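Why Does a Coat Hanger Look Like That?

Your floor is a very popular place to keep clothes. It is large, it is free, and you never have to reach for it. Sadly, the adults in your home have probably asked you to try something else. That something else is usually a hanger.

Start with your shoulders. When you wear a shirt, nearly all of it hangs from those two bony bits on either side of your neck. The rest just follows gravity down toward your knees. A hanger copies your shoulders. It slopes down on both sides the way you do, so the shirt thinks somebody is still in it. (Shirts are not very bright.)

If you draped the same shirt over a nail, all its weight would pull on one little spot. By Thursday it would have a pointy bump in the back, as if you were growing a fin.

Thin or thick?

A wire hanger is a long piece of metal bent into a triangle with a hook on top. It's light and cheap, and it takes up hardly any room. Give it a heavy coat, though, and it may start to sag in the middle. It can also leave little bumps in the shoulders of a sweater.

A wooden hanger is thicker, so it spreads the weight over more cloth. It costs more and takes up more space on the rail. It also makes a very satisfying clonk when it bumps into its neighbor.

What about the hook?

The hook is curved so it can sit over a round rail and slide along it. On many hangers it can turn, too. That means you can hang your shirt facing left, facing right, or facing the wall in disgrace.

The part that does the hard work

One shirt weighs very little. Maybe yours is 500 grams if it's a thick one. A winter coat can be several times that, and coats like company. Put a whole family's coats in a row and the rail has a real job to do.

A rail usually gets its strength from its shape. Lots of them are hollow metal pipes. A pipe is much stiffer than the same amount of metal rolled out into a thin, solid rod, and it won't bend as easily when you load it up.

Next come the legs. If a rack had only straight legs, a good shove from the side might fold it over like a tired giraffe. So many racks have a short extra bar where the leg meets the rail. The three pieces make a triangle. You can squash a square made of straws into a slanty diamond with one finger, but a triangle made of straws holds its shape until the straws bend or the corners come apart. Try it with tape and a few straws. Ask before you use the good tape.

My neighbor Tõnu Urbonaitė once built a rack with no triangles at all. It held 8 coats for almost an hour. He now owns a lot of triangles.

Look for them the next time you're in a clothes store. Check the corners of the racks, and then look at bridges, bike frames and the roof of a barn.
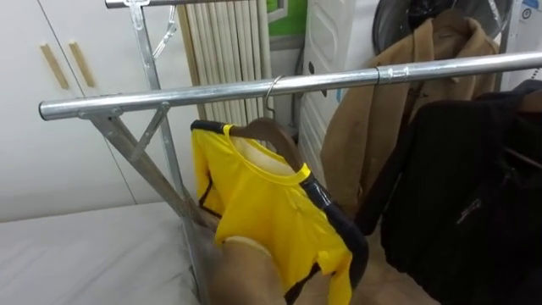

Now for the hanging itself. Button the top button if there is one, or the shirt will slither off one side during the night. Put the hanger in from the bottom if the neck is tight, so you don't stretch the collar. Leave a little room between one thing and the next, and hang the heavy coats where the rail has a leg close by.

Socks do not go on hangers. You're welcome to try.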